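Progress report to the Peixoto Fund, covering February through May

**Grant:** Skultilex, the shared dictionary of the Zastska valley

We're a little past the halfway mark, and it has been a wonderful few months! When we wrote to you in the winter we had a shoebox of index cards, a borrowed recorder and a lot of hope. Now we have a working draft of the dictionary, a room at the library where people drop in to argue about words, and a waiting list for the storytelling evenings (which we never expected to need).

## Where the word list stands

The draft now holds 955 entries, each with a meaning, a sample sentence and a note on which part of the valley uses it. Of those, 177 have a sound recording to go with them. The recordings are slower work than the writing. A speaker will come in to say one word for "ladle" and end up telling us how the whole upper valley used to make plum butter, and we keep the recorder running because that is where the best words hide. We picked up three different verbs for stirring that way, one of them only used when the pot is too full.

Spelling has been our biggest headache. The lower villages want the long vowels doubled, the upper villages want an accent mark, and both sides have good arguments. For the draft we print the doubled form first and the accented form right after it. It makes the pages longer but people seem happy to find their own spelling there.

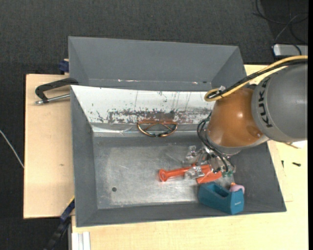
**Will the printed book include the words that only one village uses?**

Every one of them goes in, with the village named beside it. If two villages use the same word for different things, both meanings are listed and neither is marked as the main one.

## Evenings and school visits

The storytelling evenings run once a month and start at 7 p.m., though the talking usually starts well before that. In April the theme was weather, and we went home with a page and a half of words for kinds of rain. May was insults, by popular demand. We're still deciding how many of those belong in the school edition.

Both valley schools have had us in. The younger classes drew pictures for words they had heard at home, and a good number of the drawings are going into the book next to the entries. The older students did something we hadn't planned at all: they took the list home and came back with corrections from their grandparents, in pencil, all down the margins. We've worked through one school's corrections and are partway into the second.

## Layout and printing

We chose the Nerik print shop for the book. Their quote was not the lowest, but they have set accented text before and their sample page came back clean on the first try. The plan is still a first run of 500 copies, sewn so the book lies flat on a kitchen table. Copies for the schools and the library come out of that run, and the rest will be sold at cost.

## Money

Spending is close to the budget. Travel came in lower than planned (people kept offering us rides up the valley), and paper prices went up after we applied. We would like to move the leftover travel money into printing and ask for your okay on that before we place the order.

## What's late

The grammar section is 2 months behind. We underestimated how much there was to say about verb endings, and the first version was too dry for anyone to read for pleasure. It's being rewritten with sentences taken from the recordings, and the new pages already sound much more like the valley. Proofreading for the letters A through K is done, and L is under way.

Next up are the remaining recordings in the upper villages, where haying starts soon and everyone will be out in the fields. We'll be going up in the evenings, after supper.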